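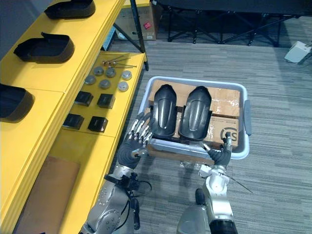 Robot hands at a bin of parts, next to yellow shelves.

How do you buy a robot?

If you want a football, you go to a shop, look at the price and count your money. Buying a robot for work takes a lot longer. The people buying it have to decide what job it will do, where it will stand, what it will cost this year and what it will cost the year after. This page goes through the steps.

Start with the job

Before anyone looks at prices, they write down the job. It has to be a clear job. "Help in the workshop" is too big. "Pick up a plastic part from the bin and put it on the shelf" is better. You can imagine somebody watching and saying yes, it did that, or no, it didn't.

A good job description answers questions like these:

What does the robot have to pick up?
How heavy is it?
Is it always the same shape?
Where does it come from, and where does it go?
What should happen if the robot drops it?

The last question gets forgotten a lot. A person who drops something bends down and picks it up. Many robots can't do that, so a person has to be close by to help. That person's time costs money too, and it belongs in the plan.

Hand or gripper?

The part of a robot that touches things is often sold separately from the arm. It is a bit like a drill, where you buy the drill and then choose the bits that go in the end.

Some robots have hands with fingers that bend at the joints, like yours. Others have a simpler tool called a gripper, which opens and closes. A hand can hold more kinds of things in more kinds of ways. It also has more moving parts inside, and every moving part can wear out. If the job is picking up the same box all day, a gripper will often do. If the job is picking up curved shells, flat discs and thin rods, a buyer may want to try a hand.

Buyers should ask to see the hand or gripper pick up their own parts, the real ones. A robot that is good with tennis balls may be hopeless with something thin and slippery. 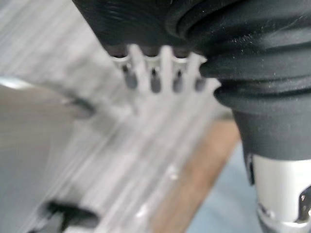

A black gripper finger close to a white plastic object.

What is on the shopping list?

People often think of the arm and stop there. A full list is longer:

The arm or arms
The hand or gripper
A computer to control it
Cameras, so it can find things
Something firm to fix it to
Cables
Bins and shelves at the right height
Spare parts
Delivery and setting up
Lessons for the people who will work with it

Bins and shelves sound boring, but they matter. A robot arm can only reach so far. If a shelf is too high or too far back, the robot can't get to it, and then somebody has to move the shelf or buy a new one. It is cheaper to measure first. You can do this with string: cut a piece as long as the arm can reach, hold one end where the arm will be fixed, and see what the other end can touch. It won't give you a perfect answer, as an arm can't always bend round corners or get past its own elbow, but it will show you what is much too far away.

Cables need a plan as well. They need enough slack for the arm to move, and they must be kept out of the way of people's feet.

Buy it or hire it?

Suppose you like swimming and the pool is a long walk from home. You could buy a bike, or you could hire one on Saturdays. If you ride every day, buying makes sense. If you only go a few times, hiring is cheaper, and you can give it back when you have finished.

Robots are the same. Buying means a big payment at the start. After that the robot is yours, and so are the repairs. Hiring means a smaller payment every month, for as long as you keep it. When you hand it back you have nothing left to sell, but you haven't got an old robot in the cupboard either.

Many workshops hire for the first few months. They find out if the robot can do the job, and then they decide.

A sum from Bridgate

Bridgate is a small workshop that sorts plastic and metal parts. It wanted to hire a robot in June and asked two companies for a price. A price given before you buy is called a quote.

Cimico's quote was £1,371 a month. Repairs were extra, at £134 for each visit.

Sarıgül's quote was £1,758 a month, with all repair visits included.

Which one is cheaper? It looks like Cimico, and if nothing goes wrong, it is. The difference is £387 a month. But look what happens when the robot needs repairing.

No visits: Cimico costs £1,371.
One visit: Cimico costs £1,505.
Two visits: Cimico costs £1,639.
Three visits: Cimico costs £1,773.

With three visits in a month, Cimico costs £15 more than Sarıgül. With two or fewer, Cimico is still cheaper. So Bridgate had to guess how often the robot would need a visit. It asked both companies how many visits their other customers usually had, and it asked to see this in writing.

You may be thinking that a guess is a funny thing to put in a sum. Grown-ups who plan budgets do it all the time. The trick is to write down what you guessed, so that you can check it later and do better next time.

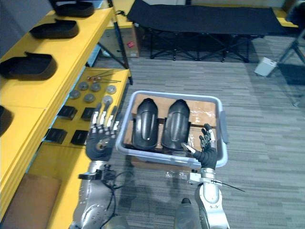

Myfanwy Gape wrote in to say that we had left out the waiting. When her workshop hired an arm, she said, the repair visits were not the expensive bit. The expensive bit was the days before the visit, when the robot stood still and the hire still had to be paid. She would like every reader to add one more question to the list: "How soon will you come?"

It's a good question, so we have added it. If one company comes the next day and the other takes a week, that could matter more than the price of the visit.

Time is part of the plan

A robot doesn't start work on the morning it arrives. It has to be unpacked, fixed in place and tested. Then someone has to set it up for the job, and the people nearby have to learn how to stop it safely. At Bridgate each person had 14 hours of lessons. While they were learning they weren't sorting parts, so the workshop planned a quiet month.

Some robots need to be shown the job over and over again before they can do it alone. A person may guide the arms, or the robot may practise on a small set of parts laid out for it. This can take weeks. If you are paying hire every month, those weeks cost money too, even though no useful work is coming out yet.

Keep some money back

Most budgets have a line for things you didn't expect. Perhaps a cable is too short. Perhaps a finger gets bent. If all the money has been spent on day one, even a cheap cable can stop everything.

Small parts that wear out should be bought with the robot. Fingertips and rubber covers are common ones. Ask how long they take to arrive. Hindance, which makes grippers, sells a packet of spare covers with each one, and you can say no to it if you already have some.

Think about the end as well

What will happen to the robot when the job changes? A good question to ask is whether the arm can be used with a different hand. If it can, you may only need to buy the new hand. If it can't, you may need a whole new robot. Ask too whether the company will take the old one back to be mended, reused or recycled.

Try it yourself

Choose a small job at home or at school, such as putting pencils back in their pots. Write the job in one sentence. Then make a shopping list for a robot that could do it, and remember the shelf, the cables and the spare parts. You don't need real prices. Put one star by cheap things and three stars by things you think would cost a lot.

Now swap lists with a friend and look for anything that is missing. Then ask each other whether a robot is worth having for this job at all. Sometimes the answer is a bigger pot.

Words to know

Budget: a plan for how money will be spent.
Quote: a price a company gives you before you decide.
Hire: to pay to use something that belongs to someone else.
Gripper: a robot tool that opens and closes to hold things.
Reach: how far an arm can stretch from the place where it is fixed.
Spare: an extra part kept ready in case one breaks.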